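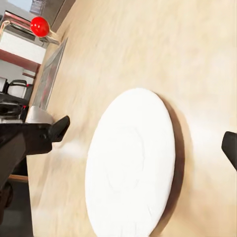 A reader in Plalville writes that her toast always lands butter side down, and she would like to know whether the toast is doing it on purpose.

It is a fair question. People have been asking it for as long as there has been toast. The toast is not doing it on purpose. Toast has no plans of any kind. But your reader's eye is good, because toast that slides off a kitchen table really does land on its buttery face more often than on its dry one.

Why does it flip at all?

Think about how toast leaves a table. It hardly ever jumps. Somebody's elbow gives it a nudge, and it slides out over the edge a bit at a time. For a while more than half of it is still on the table, and all is well. Then the middle of the slice goes past the edge. Now the part hanging in the air wins, and the front end starts to dip.

That dip is the start of a spin. Gravity pulls the slice down, but the table is still holding up the back end, so the toast tips as it goes. By the time it lets go, it is already turning, and once something is turning in the air, it keeps turning until it hits something. In this case, the floor. Or the dog.

So why the butter side?

Toast starts out butter side up, unless you live in a very strange house. To land butter side up again, it would have to turn all the way around, one full somersault. That takes time, and a table doesn't give it much. From an ordinary kitchen table, the fall is over in less than half a second. The toast gets through half a somersault or so, and half a somersault puts the butter exactly where you don't want it.

Is the butter heavier?

Lots of grown-ups will tell you this. They will say it with great confidence, often while holding a mop. But the butter is a thin smear and doesn't weigh much next to the bread. You can check this by marking one side of a dry slice with a big X in food coloring and pushing it off the table instead. The X will mostly end up on the floor too.

What if the table were taller?

Then the toast would have time to finish its somersault. A table about twice as tall as your dad would do nicely. You would need a ladder to eat breakfast, and your orange juice would be a worry, but the carpet would be much cleaner.

Try it yourself

Use dry toast. Please use dry toast. Put an X on one side and lay the slice X side up, near the edge of the table. Push it slowly with one finger until it tips off. Write down which side is up when it lands, then do it again. Do it 19 times if you can stand it. One or two drops can fool you – the more you do, the more you can trust your answer.

Next, give the toast a really fast shove and see what changes. A quick slice spends less time tipping on the edge, so it picks up less spin. It may sail off nearly flat and land X side up, some distance away.

Keep your results, and sweep up the crumbs before 15 ants turn into 663.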